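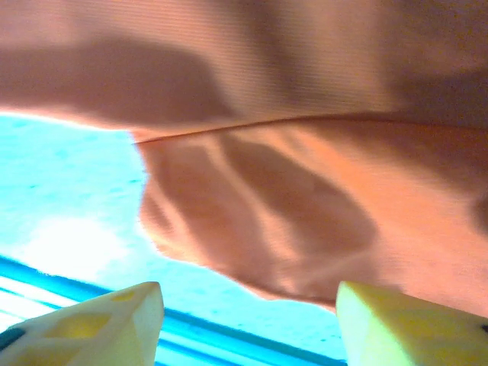
**Figure 3.** Salmon-orange fabric with a fine woven texture, folded over on itself.

### 3.2 Who really said it? Tracing the sayings

I'll admit I thought this would be the easy bit. Viktória Csizmadia and I had 1276 sayings in our collection by then, all copied from greetings cards, desk calendars and the sort of little gift books people keep in the downstairs loo, and I'd cheerfully put aside two weeks for finding out where each one came from. It took until November (sorry, Viktória!).

The trouble is that a saying on a card hardly ever tells you anything useful. You get a name if you're lucky, and quite often it's the wrong name. We treated a saying as traced only when one of us had held, or seen a scan of, a printed page older than the card itself with the same wording on it. Small changes were fine – a "which" for a "that", a dropped "very" – but if a whole clause had gone missing we counted it as a different saying and gave it its own row. Viktória wanted to be stricter than this and I wanted to be looser, so what you have here is the truce.

The Stinero calendars were a joy to work with, as they print the book title under every line. Pisetti cards were the opposite. They sign nearly everything "Anon.", even lines that other cards in the pile were happy to pin on somebody, and I spent one whole afternoon on a verse about teapots before giving up on it. The Bíró gift books sit in the middle: names yes, titles no. I should say that I've been buying those for years and am probably softer on them than I ought to be.

We kept the whole lot in Dradex, with one row per saying and a free box for grumbles. I'd recommend the grumbles box to anyone trying this. Mine are mostly about handwriting, but Viktória used hers to note when two sayings felt like cousins, and those notes are what set us off on the family groupings in the next section. She spotted that sayings about friendship swap their endings far more freely than the ones about work or money, and once she'd pointed it out I saw it everywhere!

We stopped adding new sayings on July 25, 2021. A few lovely ones have arrived in the post since, and they're in a shoebox waiting for the next paper. Spelling was left exactly as printed, including the card that wishes its reader "a piece full New Year", which we entered under New Year and also under mistakes.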